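Two-armed robot back in service after gripper work

The two-armed robot in the Stirnaditz hall at Oltemcombe is working again after a stop of 8 days. The left gripper had lost its reference position and closed with too much force, and twice in one week it stopped the whole cell with an overload message.

Analyn Salazar, who looks after the cell, took the gripper off and opened it together with Alois Riedl from the mechanical workshop. They found that one screw of the finger carrier was loose and that the cable to the position sensor was rubbed through close to the wrist. The sensor therefore gave a wrong value each time the arm was stretched far to the front. When the arm was folded, everything looked correct, and for this reason the fault was not seen at the weekly check.

The cable was replaced with a slightly longer one and it now goes through a clip on the inner side of the wrist. The screw was secured with thread lock. New finger pads were ordered from Catacutan in the same days and are fitted on both sides, so that left and right have the same wear from the beginning.

After a repair of this kind the robot does not go directly back to its tasks. First the gripper is opened and closed 100 times without load, and the values are written in the cell book. Then the arm model in the simulator, which we call Cenar, is corrected with the new measurements. The finger pads are a little thicker than the old ones - a small difference, but enough to disturb a grip on a narrow edge. Only when the simulated arms move without an error message are the same movements tried in the hall, at reduced speed.

Most of the simulated movements are reaching movements inside a room with doors, as these bring the wrist into the stretched position where the old cable failed. In total 172 movements were calculated before the cell was released on 14th February. Three of them had to be changed by hand, all for the left arm.

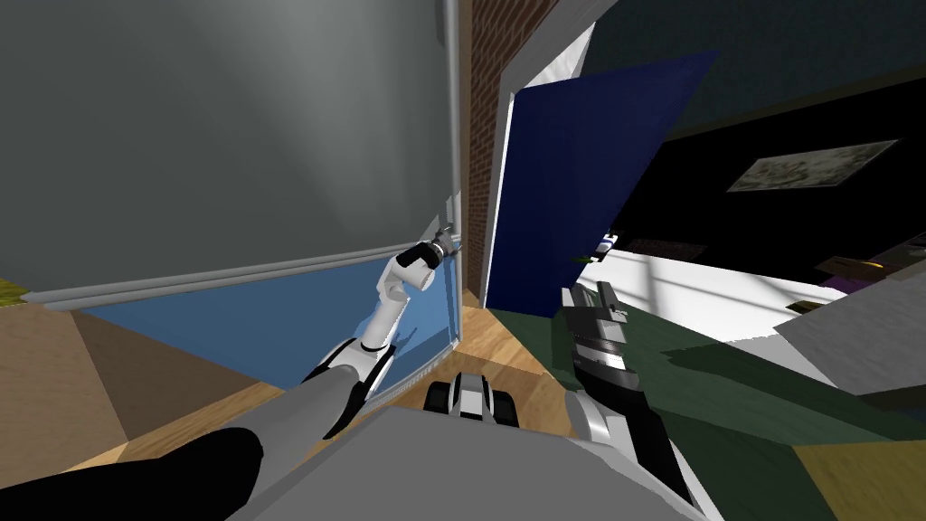
Handling and Automation Group, Oltemcombe
Simulated room in Cenar, with the left gripper at the vertical edge of the grey panel and the right gripper in front of the blue door.

Users of the cell are asked to observe some small changes. The closing force of the left gripper is limited for the present, and heavy parts should be given to the right arm. The wrist cable must be looked at before each shift, with the arm stretched out and the drive switched off. Please do not move the new clip, also if it seems to be in the way - there is enough free cable for the full turn of the wrist.

The next larger service is planned for May. At that time the right wrist will receive the same cable and clip, and the cell will be closed for two days. Questions about the settings or the cell book can be brought to Analyn Salazar in the hall.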